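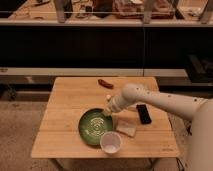
**Test Kitchen and Recipes – Goka Foods**

The test kitchen writes and checks every recipe that goes out under the Goka name. We have been part of the company since the first spice blends were sold by mail, and we now have a team of seven, led by Jovita Cervantes.

## What we do

Most of our week goes to the Nisham line of ground pepper and dry seasonings. Each new blend is tried on plain food first, usually bread, rice or boiled potatoes, before it goes into a full recipe. A recipe is cooked by two people who did not write it. If their results differ, it goes back to the writer with notes.

We also answer mail from customers. Last year we replied to 3,199 letters and emails, and 329 of them led to a change in a printed recipe. Most of those changes were small – a pan size, an oven time, a missing amount of salt.

## Recipe cards

The Flirano cards are packed with every order over $50. They are printed twice a year, and older sets can be requested from the front office while they last.

## Visiting and contact

The kitchen is on the second floor of the main building, past the packing room. Visits are by appointment on weekday mornings. School groups should write at least a month ahead and tell us of any food allergies.

Page updated Tuesday, May 10, 2022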